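Category: Get Involved > Pet Care & Home Chores

Call for participants: show us how you do the litter box
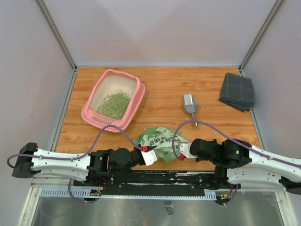
What kind of litter do I need to use?
Any kind you already buy. Clay, pine, paper, tofu, crystals, the stuff from the bottom shelf at the discount store, we want all of it.

Magesa is looking for 90 cat households to take part in a home chores study on one small job that gets done every day: scooping, topping up and cleaning the litter box. We did a first round in February with a handful of friends and neighbors, and it was so much more interesting than we'd expected! One person rakes from the back corner forward, another tips the whole tray and works on the heap, and Mwanahawa Biwott (who has kept cats all her life and now helps run our home visits) shakes her scoop so gently you can hardly hear it. We'd love to see how you do it.

What you would be doing

The study has two parts. First you keep a litter diary for three weeks. It's a single sheet you can stick to the fridge, and each entry takes a minute or so: when you scooped, whether you added fresh litter, what you wiped down, and anything that annoyed you. Please do write down the annoyances. Scattered pellets on the floor, a bag that won't pour straight, a scoop with slots too wide for small granules, a rim that's awkward to get a cloth under. Those notes were our favorite part of the February diaries.

Then one of us comes by for a visit, usually under an hour. You do the job the way you normally would, with your own box, scoop, cloth and bag, and we watch and ask a few questions. Don't clean up before we come! If your litter box lives in the bathtub or behind the laundry door, that's where we want to see it.

Who can join

You should be 18 or over, live with at least one cat, and be the person who does most of the scooping at home. Shared households are welcome, and if two of you split the job you can fill in one diary together. Covered boxes, open trays and boxes with a step or grate at the entrance are all fine. We are especially short of people who use pellet litter, people who have just switched from one type to another, and people who do the chore sitting down or with one hand.

You need to live in Trotutthorpe or the Cleser side of the river, so that we can get to you by bus. We're sorry we can't cover travel farther out this time.

If you are pregnant or have been told by your doctor to stay away from cat litter, please sit this one out.

What you get

Each household receives 87 dollars once the diary and visit are both done. We'll send you a copy of the finished report too, with a section of tips from participants, credited by first name if you like.

Your home and your privacy

We take written notes during the visit. Photos of the box and tools are taken only if you say so on the day, and you can change your mind later. Your address is deleted when the study closes. Your cat may attend, hide or complain as it pleases.

How to sign up

Send a short note to Caroline Kashindye at the Magesa front desk, Room 731, or leave it in the study mailbox downstairs. Tell us how many cats you have, what litter you use, what kind of box it goes in, and which times of day suit you for a visit. No need to write an essay, but if you have strong feelings about scoops, Caroline will read every word.

Dennis Ndung'u and Kheri Biwott are doing the visits, including evenings. If you'd like to talk it over first, ask for Dennis.

Posted 2023-04-01. Sign-up stays open until all places are filled.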